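Bedroom and lounge walk-through, Skesance showroom, October round

I do this one on a Friday before we open, coffee in hand, and I write it up as I go, so forgive the rambling! Same sheet as always: OK, WATCH or FIX, then whatever I feel like adding.

1. Walkways clear: WATCH
Things do creep onto the floor near the seating. Please push chairs back in when you're done with them (I have the bruise to prove it).

2. Lights, lounge side: OK
All on, no flicker. The Brimel fittings are rated for 4000 hours and I've started a log so we know when to order more.

3. Cloths and loose fabric: WATCH

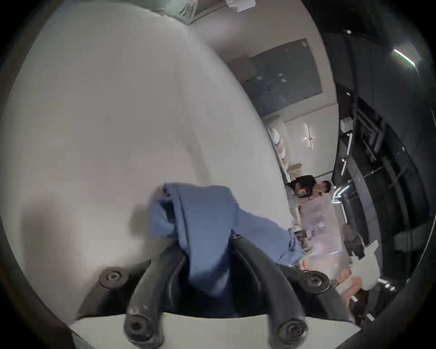 I'd still like one hook by the door for cloths, and a lidded bin for anything with polish on it. I asked for both last round and I'm asking again, nicely.

4. Bed frame bolts: OK
Frame 183 got a quarter turn on one leg. Frame 159 was fine. Neither one creaks, and yes, I sat on both.

5. Bedding and clothes: FIX
Sheets need to be tucked in all the way along, with no hem hanging where a heel can catch it. Shirts used for the folding practice go back in the basket at the end, please, folded or not. 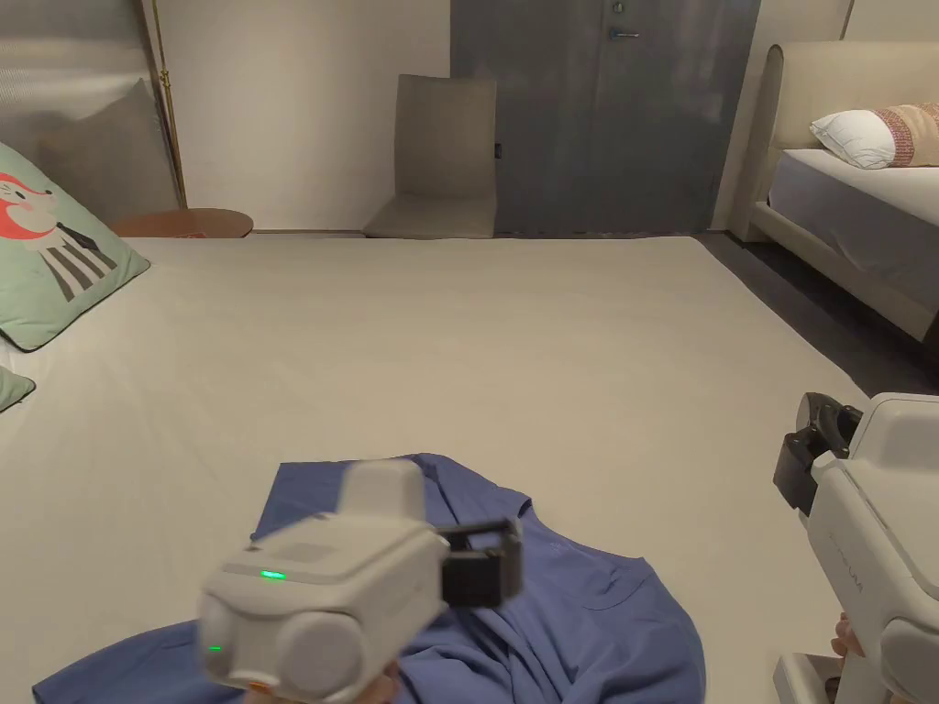
Steyn wrote back on my last sheet that a basket at floor level is one more thing to fall over, and could it go on the low shelf instead? Fair point, I've moved it, and I like it better there!

6. Gap between beds: OK
Wide enough to get through sideways with an armful of pillows. I tried it twice.

7. Pillows and cushions: OK
Cendent labels still on, no split seams that I could find.
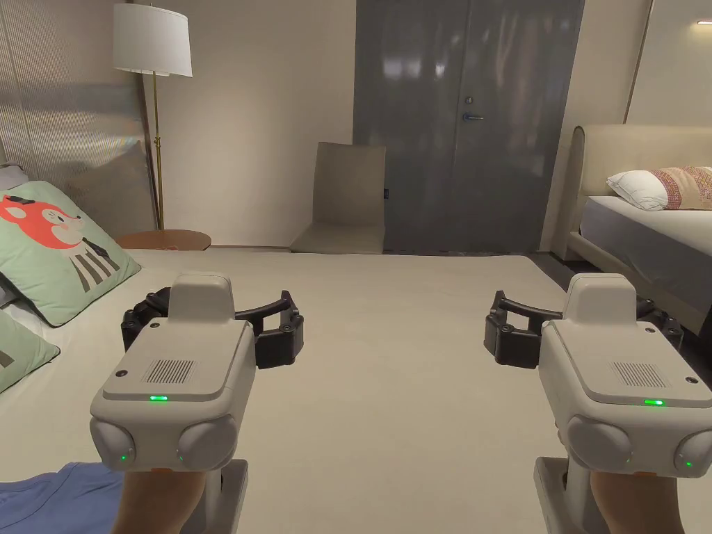
Item 7: pale green cushions, left side of the bed.

8. Outlets and cords: WATCH
3 cords need clips. I have the clips, I just ran out of time, so that's first on my list for Monday.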